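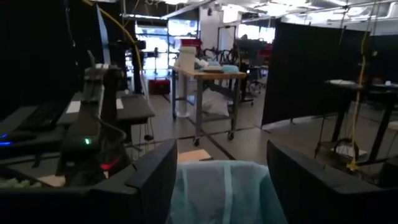 Light blue cloths: fold, roll, or give up?

Workshop Talk > Cleaning and Upkeep

rhea_a
Settle something for me. We go through a lot of light blue cloths at the Lusthorpe shop. They come back from the wash in a bag and somebody has to fold them. I fold in half, half again, then thirds, and stack them on the rolling table with the folded edge out. My co-worker Arnel says this is a waste of a human life and they should go in a bin, as is, and you grab one when you need one.

I timed myself. 30 cloths, 15 minutes. He considers this evidence for his side.

Rhea Aquino, Lusthorpe

grorham_gary
15 minutes for 30 is slow. Are you ironing them?

rhea_a
I smooth them. There's a crease down the middle from the first fold and if it's off center the whole stack leans.

grorham_gary
So, ironing them by hand.

ebuka_o
Fold. I ran a supply room for years and an unfolded pile takes up three times the space and people pull out four to get one. Then the other three are on the floor, and a cloth that has been on the floor is a floor cloth forever. You can't promote it back.

bin_there
Arnel is right and I'd like him to know he has friends. It's a rag. It's going to wipe up something disgusting by lunch. You're giving it a spa day first.

ebuka_o
bin_there, a rag and a cloth are different things. A rag used to be a T-shirt.

bin_there
A cloth is a rag with a receipt.

charito_s
Hello from the laundry end. We used to do 300 a week for a gym and the thirds are your problem. Fold in half, fold in half, stop. You get a square, squares stack, everybody goes home. Thirds are for towels in hotels that want you to feel bad about your own bathroom.

Also do the first fold on the table and not in the air. People hold it up by two corners and let it hang and then wonder why the middle is off. Lay it flat, bring the edge over, run your hand down once. Once! If you're running your hand down it three times you are petting it.

rhea_a
I may be petting it.

chanida_c
Nobody has brought up rolling so I will. Roll them, stand them on end in a box. You can pull one without wrecking the rest, and that was the original complaint about piles.

ebuka_o
Rolled cloths unroll. I have seen it happen. You open the cupboard and they've relaxed.

chanida_c
Then your box is too big. They should be snug. I use an old bread crate from Mercado and it's been fine since August.

grorham_gary
Does it matter that the table has wheels? I had a beautiful stack on a cart once and took it over a door sill at speed. It was no longer a stack.

rhea_a
We mostly leave the table where it is. But yes, I have had a slide. Bottom shelf is where the bag goes, so at least they fell toward home.

a_agbayani
This is Arnel. I was told there was a thread. For the record I never said "waste of a human life," I said "waste of an afternoon." I am also the one who offered to buy a second bin.

rhea_a
You said both, and it was the afternoon of the big wash, so I'll allow some overlap.

bin_there
Arnel! Hold the line.

a_agbayani
I tried Charito's half and half version this morning while Rhea was out. It goes quicker. I'm not saying I liked it.

charito_s
Did you lay it flat or hold it in the air?

a_agbayani
Air.

charito_s
Try it flat.

zorkville_dad
We switched to paper towels, no folding at all.

ebuka_o
Please start your own thread.

rhea_a
Update, 9th December. We are doing squares. I did a batch of 30 with no thirds and one pass of the hand and I was done before the kettle. Arnel still gets a bin, but it's only for the stained ones, and he has to put a label on it. He has written "Arnel" on the label.

bin_there
I'm counting that as a win.

chanida_c
Still think you should try the crate.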